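How to Restock a Snack Shelf Without Starting a Landslide
Posted by Josefina Gallardo, July 22, 2020

The break room shelf at our Husbridge office holds less than people believe it does. I have restocked it for 6 months, and I've lost enough cans down the back to have opinions.

1. Clear a staging table
Put everything on a table first. Steel is nice if you have it. It wipes clean and shows every smudge, so you'll wipe it more often than you planned. Stand tall cans up and give the small stuff some elbow room.

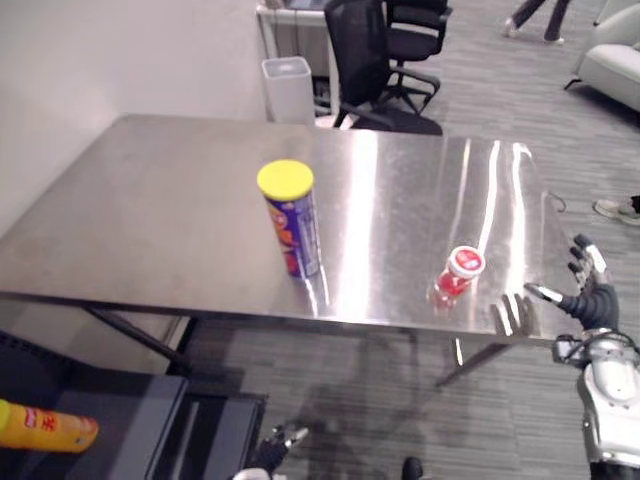
Check dates while you're at it. Patricio Ocampo once found a can from a previous December and ate it anyway. We don't discuss the afternoon.

2. Sort by shape
Flavor is a lovely way to sort if you own a supermarket. The rest of us go by shape: tubes with tubes, bottles with bottles, and odd little tubs in their own group. A cup with a waist, narrow in the middle and wider at both ends, will roll in a curve if you lay it on its side. Stand it up.
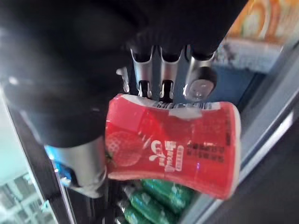 3. Load the shelves
Tubes go on the lower shelf in one neat row. Bottles and canisters go up top. Soda bottles can lie down, bottoms toward the front, if you're prepared for them to lean on each other like tired commuters. Keep the small containers together near one corner.

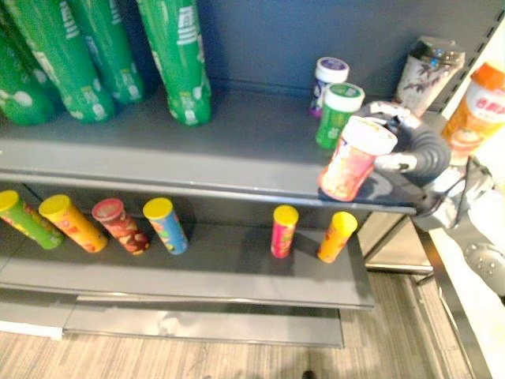
Set each tube down behind the front lip and let go only when it's flat. Tilted tubes take their neighbors with them. Leave a gap wide enough for a hand, and pull older stock forward before adding new.

The whole job takes almost 30 minutes. The shelf will look good until lunch.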